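Home Garment Handling Collection: Progress Report to the Bristness Fund
Reporting period ending November 2025
Submitted by the Jerness project office, Deravthorpe

1. Purpose of this report

This report describes progress on the second stage of the Jerness garment handling project. The project gathers demonstrations of everyday clothing tasks, carried out by people in furnished homes, and uses them to train a control policy for a two-finger robot gripper. It covers work completed since February, the state of the data set, and matters on which the Fund's guidance is requested.

2. Collection to date

The grant agreement set a target of 1,599 accepted demonstrations for this stage. At the close of the period, 1,339 had passed review. Of these, 874 involve a single garment and the remainder involve two or more. A further 426 recordings were rejected, most of them for loss of tracking or for a demonstration that ended before the garment was released. Rejected recordings are kept in separate storage and do not enter training.

All demonstrations in this stage were made with the hand-held gripper approved at the last review. The operator holds the tool directly and performs the task at a normal pace.
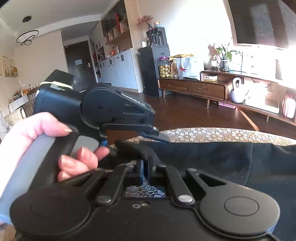 Operator grip was revised during the period. Early sessions showed that operators changed their hold partway through a fold, which produced sudden rotations in the recorded path. The current instruction is to keep one hand around the padded handle throughout, with the index finger free to reach toward the blue trigger part under the gripper head, and to approach the fabric with the fingers partly open. Reviewers at the Lengyel site report that paths recorded under this instruction need less smoothing. The written guide for operators has been updated, and all active operators have signed the new version.

3. Household settings

The Fund asked that the data reflect homes as people live in them. Sessions are therefore held in living rooms and dining areas, with furniture and household belongings left in place. Participating households sign a consent form before the first session and may withdraw any recording within the period stated on that form. Two households used this right, and their recordings were deleted in full. Papers, family photographs and other personal items that appear in the background are blurred before any release outside the project.

Lighting remains the main source of variation between sessions. Strong daylight lowers the quality of tracking in some rooms, and the field team now makes a short test recording at the start of each visit. Where the test fails, the table is moved or the session is scheduled for another time of day.

4. Garments and surfaces

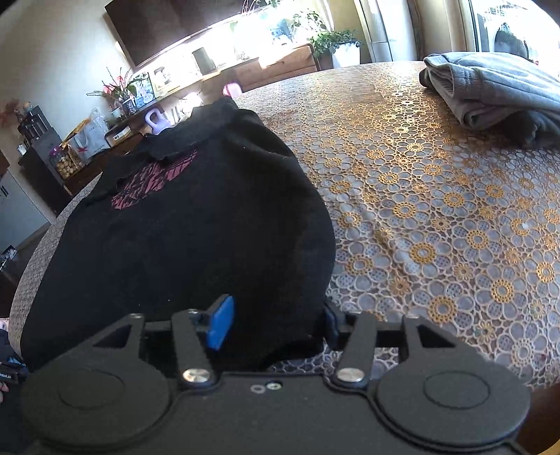 Dark clothing was underrepresented in the first stage, and the policy trained on that data often closed its fingers short of the cloth. Correcting this has been a priority. Starting positions now include garments that are bunched into a mound as well as garments laid flat, and patterned table coverings are accepted alongside plain ones. A black garment with a faded pinkish-red print, set on a lace cloth with white and gold-yellow flowers, offers the kind of contrast that the earlier data lacked. Collars and hems are labeled by hand in a portion of these recordings so that errors in edge detection can be measured separately.

Results from the interim policy should be treated as preliminary. It performs better on dark garments than the first-stage policy did, but it continues to have difficulty with thin fabrics and with clothing that has been turned inside out. A full evaluation will be carried out once the collection target has been met.

5. Risks and requests

The review of recordings is slower than planned. Two reviewers are now trained at Lengyel, and a third position remains open. The project office requests permission to move unspent travel funds to review staff for the rest of the stage. No change to the total award is sought.

The project office also requests the Fund's view on whether recordings of children's clothing should be included in the next stage. The present consent form does not address the matter, and new wording would be needed before such sessions could begin.

Related items
Jerness Project: First Stage Summary
Operator Guide for Hand-Held Collection, Revised
Household Consent and Withdrawal Procedure
Bristness Fund: Reporting Requirements for Grant Holders
Lengyel Site: Review Standards for Demonstration Data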